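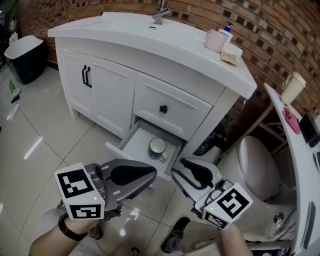 서랍 하나가 열린 세면대 하부장. 문짝과 서랍을 같이 둔 구성.

이동식 서랍장

이동식 서랍장(移動式 서랍欌, 영어: mobile pedestal)은 책상 밑에 넣거나 옆에 붙여 쓰는 바퀴 달린 소형 서랍장. 사무용 가구의 하나. 책상에 고정된 서랍과 달리 자리를 옮길 때 통째로 끌고 갈 수 있다. 국내에서는 이동서랍, 모빌서랍, 책상 밑 서랍 등으로 부르며 업체마다 표기가 다름.

개요
대개 폭이 좁고 깊이가 긴 상자 꼴. 밑판 네 귀에 바퀴를 달고, 맨 아래 서랍 앞쪽에 보조 바퀴를 하나 더 다는 제품도 많다. 서랍을 끝까지 뺐을 때 앞으로 넘어가는 걸 막는 용도. 보조 바퀴가 없는 제품은 뒤쪽에 무게추를 넣는다. 둘 다 있는 경우도 있음.
높이는 책상 아래 여유에 맞춘다. 상판 밑이 695mm인 책상이라면 가로대나 배선 받침이 내려오는 만큼 빼고 골라야 한다. 이걸 안 재고 샀다가 못 넣는 일이 흔함.

구조
몸통: 철판 또는 파티클보드. 철제는 무겁고 문 여닫는 소리가 큰 편이나 모서리가 잘 안 상한다. 목질은 책상과 색 맞추기가 쉽다.
레일: 볼 레일과 롤러 레일로 나뉜다. 볼 레일이 부드럽고 비싸다. 서류철 칸에는 끝까지 빠지는 3단 레일을 쓰는 것이 보통.
잠금: 맨 위 서랍 옆 또는 윗판 바로 아래에 열쇠 구멍. 하나를 잠그면 전체가 잠기는 일괄 잠금이 일반적이다. 번호식도 있는데 번호를 잊으면 마스터키가 있어야 함.
동시 열림 방지 장치: 서랍 하나가 나와 있으면 나머지가 안 열린다. 고장 나면 아무 서랍도 안 열리는 수가 있어 정비 문의가 가장 많은 부분이라고 한다.
손잡이: 돌출형, 홈형, 옆면을 파낸 형. 책상 밑에 넣을 때는 무릎에 걸리지 않는 홈형이 낫다.

종류
서랍 구성에 따라 3단형과 2단형. 3단형은 필기구 칸, 소품 칸, 서류철 칸 순서. 2단형은 얕은 칸 하나에 서류철 칸 하나인 것과 똑같은 깊이 둘로 나눈 것이 있다.
윗면에 방석을 얹은 방석형도 있다. 잠깐 앉는 손님용 의자를 겸한다. 이쪽은 하중 표시를 꼭 확인할것. Vaner의 방석형은 표시 하중이 80kg, 같은 회사의 일반형은 윗판 하중이 30kg이다. 일반형에 앉으면 안 됨.

역사
책상 양쪽에 서랍이 붙어 있던 양수 책상에서 갈라져 나왔다는 것이 통설. 자리 배치를 자주 바꾸는 사무실이 늘면서 서랍만 따로 떼어 팔기 시작했다. Kosby가 초기 목록에 실은 제품은 바퀴가 아니라 활주 받침이었고, 카펫 위에서는 거의 안 밀렸다고 전해진다. 바퀴로 바뀐 시기는 자료마다 다르다. 출처 필요.
Tambridge는 2020년 11월 20일 얇은 몸통의 Bagheri 계열을 내놓았다. 다음 해 1월에 잠금 부품을 한 차례 바꿨다. 구형과 신형은 열쇠가 호환되지 않는다.

논란
자율 좌석제가 퍼지면서 개인 서랍장이 필요한가를 두고 의견이 갈린다. 없애자는 쪽은 바닥 면적과 청소 문제를 든다. 공용 사물함으로 충분하다는 것. 남기자는 쪽은 사물함까지 오가는 시간, 종이 서류가 여전히 많은 부서 사정을 든다. 절충안으로 서랍장을 벽 쪽에 모아 두고 출근 때 끌어다 쓰는 방식도 있으나 바닥이 긁히고 아침마다 시끄럽다는 불만이 따름. 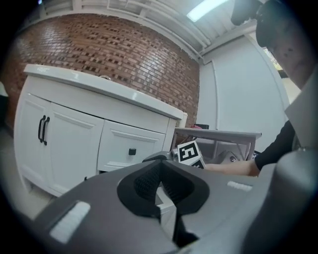 Ysaline Rey는 이 절충안에 대해, 끌고 다니는 거리가 길어지면 결국 바퀴부터 망가지고 사람들은 서랍장을 자리에 그냥 두고 가게 된다고 적었다. 사물함을 가까이 두는 편이 싸게 먹힌다는 주장이다. 반면 Afshin Kazemi는 바퀴만 우레탄으로 바꿔도 소음과 긁힘 문제가 상당히 줄어든다고 반박했다. 두 사람 모두 서류철 칸을 꽉 채운 채 옮기는 것에는 반대.

관리
바퀴 축에 감긴 머리카락과 실은 가위로 잘라 뺀다. 레일에는 기름을 많이 치지 말 것, 먼지가 엉겨 더 뻑뻑해진다. 옮길 때는 서랍을 잠그고 민다. 문턱에서는 앞을 살짝 들고, 윗면에 물건을 얹은 채 넘지 않는다. 열쇠 번호는 자물쇠 앞면에 새겨진 경우가 많으므로 미리 적어 두면 재발급이 빠르다. 번호가 지워졌으면 자물쇠째 교체하는 수 밖에 없음.

같이 보기
책상
서류 보관함
사물함
가구용 바퀴

분류: 사무용 가구 | 수납 가구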